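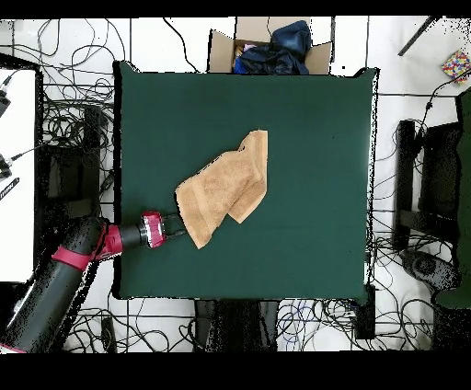 Feb 15, 2019

Most gripper comparisons I read are done with blocks, cans and mugs. I think that is a mistake, at least for anyone who plans to put an arm to work around a house, a laundry, a hotel or a hospital. If you want to know what a gripper can do, give it a towel. I would go further and say that if a shop or a lab only has time for one test before it buys, the towel should be the test.

I work at Skilstead, where we try out arms and end tools for small firms that don't have a person on staff to do it. Over the winter we compared two grippers on the same arm. One was the Brekov, a plain parallel gripper with two stiff fingers. The other was the Foneck, which has soft fingers that bend around whatever they close on. The Foneck costs a good deal more. On paper it wins almost every line. It has a wider opening, a softer touch and a longer list of objects it is said to hold.

With hard objects the two were hard to tell apart. Both picked up the mug. Both picked up the can. The Foneck was a little better with a tennis ball and a little worse with a pen. If we had stopped there, the report would have said that both were good and that the client should buy the cheaper one. That would have been the right answer for poor reasons.

Then we moved to cloth, and the results came apart.

A mug does most of the work for the gripper. It has one shape. It stays where you left it. If you close the fingers a little off center, the mug slides until it fits. A towel does none of this. It has no fixed shape, and it has a different one every time you let go. The part you can see may not be the part you need. There may be a fold on top that looks like an edge and isn't one. If you close the fingers on a fold, you lift the middle of the towel and the rest hangs down in a lump. You have picked it up, and you are no closer to folding it.

So the first thing a towel test does is make you say what you mean by a good grasp. With a mug, "it came up and didn't fall" is good enough. With a towel you have to ask where it was held and how many layers were held, and whether the next step can start from there. We argued over this for most of a morning before we wrote down a rule. Our rule was that a grasp counted only if the fingers held one layer within a finger's width of a hem or a corner. It's a strict rule, and I think it's a fair one. A person folding towels does this without thinking.

Under that rule we ran 66 tries with each gripper. I'm not going to print the full table here, and I don't think the exact scores would carry over to another bench. What I will say is that the stiff fingers did better than the soft ones at the hem, and it wasn't close. The soft fingers were very good at getting hold of the towel and poor at getting hold of one layer of it. They spread out as they close, and they gather up whatever is nearby. For a bag of salad that is a fine trait. For a hem it is the wrong one.

I expected the opposite. I had written a draft of this piece in November that said soft things need soft fingers, and I had to throw it out. I mention it in case any reader has the same idea in mind. It sounds right, and a lot of sales material leans on it.

The second thing the towel does is test the wrist. People shop for grippers as if the gripper worked alone. To pinch an edge that lies flat on a table, the fingers have to come in low, close to level, and slide toward the cloth from the side. To pinch a raised fold, they come in from above. Those are two very different poses for the arm, and some arms can hold only one of them at a given spot on the table. Our first table was too high for the side approach. The forearm ran into the table edge before the fingers reached the cloth. We lowered the table, and scores for both grippers went up. Nothing about either gripper had changed.

This is why I don't trust a comparison that leaves out the table height, the mounting point and the reach. I would like to see those printed next to every result. They take one line.

The third thing is weight, and the towel is a fair test there too, though a quiet one. The Foneck and its mounting plate add 682 grams to the end of the arm. That is well within what the arm can carry. But when the arm was stretched out, it sagged a little more and took longer to settle. With a mug you would never notice. With a hem that lies a few millimeters above the tabletop, you do. The fingertips touched down early and pushed the cloth away before they closed. We fixed part of it by going slower. Going slower has a price, and the client pays it every day.
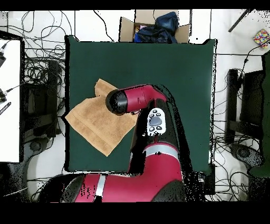

Do you need a camera on the wrist as well as one looking down at the table?

For cloth, I'd say you do. The overhead camera finds the towel and picks a place to grasp, but when the arm moves in, it tends to hide the very edge it is going for. A small camera near the fingers covers those last few inches. If the budget allows only one, keep the overhead view and plan the approach so the arm comes in from the side that blocks the least.

Depth cameras deserve a warning of their own. They are sold on how well they measure a tabletop or a box. A thin hem on a flat surface is close to the limit of what they can tell apart, and the readings get ragged along the edges of things. Edges are where cloth work happens. We tried smoothing the depth data, and it made the pictures nicer and the grasps worse, as the smoothing wiped out the small step we were looking for. In the end we used color to find the hem and depth only to decide how low to go. I don't claim that is the best way. It is the way that worked on our bench with our light.

A fair objection is that most buyers aren't folding towels. A machine shop wants parts moved from a tray to a fixture. Why should it care? My answer is that a shop with one part and one fixture shouldn't. It should test with its own part and ignore me. My complaint is with the general comparisons, the ones that say a gripper is good for "everyday objects" and then show a row of things with hard sides. Go through a house and pick up what is on the floor. A lot of it is cloth. Much of the rest is bags, wrappers, cords and paper. A test that leaves all of that out shouldn't be using the word everyday.

Another objection is that towel results are hard to repeat. I grant this one. You can put a mug back on a mark. You can't put a towel back in the same crumple. We handled it by using five starting shapes, each made by the same steps: drop from a set height, fold once and push, and so on. The results still moved around from day to day. But I would rather have a rough number for the right question than a clean number for a question the client didn't ask. With enough tries, the difference between the grippers was plain even with the noise.

The controller matters more than I used to think. We began with the one that came with the arm, which would close the fingers to a set width or a set force and do little else. Then we moved to a Kaczorowski controller, which lets you stop the closing motion partway, check, and back off. That single feature helped the Brekov a great deal. It could close until it touched, lift slightly, and open again if the load said there was too much cloth in the grip. The Foneck got less out of it. Its fingers give so much that the load signal is hard to read. Here again, the cheap gripper with a good controller beat the costly gripper with either controller, and I suspect that many firms would do better to spend their money in that order.

None of this makes the Foneck a bad product. For fruit I'd choose it without much thought, and for thin-walled packages too. I only object to the idea that its softness makes it the natural choice for laundry, which is how it was pitched to our client.

What I would like to see from the people who publish comparisons is modest. Add one cloth item to the set. A plain cotton or terry towel will do, and any store sells them. State what counts as a grasp. Give the table height. Say which camera was used and where it was mounted, and name the controller along with the gripper. Show the failures, or at least sort them into kinds, so a reader can tell a gripper that missed the cloth from one that grabbed too much of it. Those two problems have different fixes, and a single success rate hides both.

Our own work on this took 6 weeks, and a good part of it went to things that a published test could have told us in a paragraph. The client bought the Brekov and the better controller. They have asked us to look at fitted sheets next. I have read what there is on gripping fitted sheets, and so far I haven't found a test I could use.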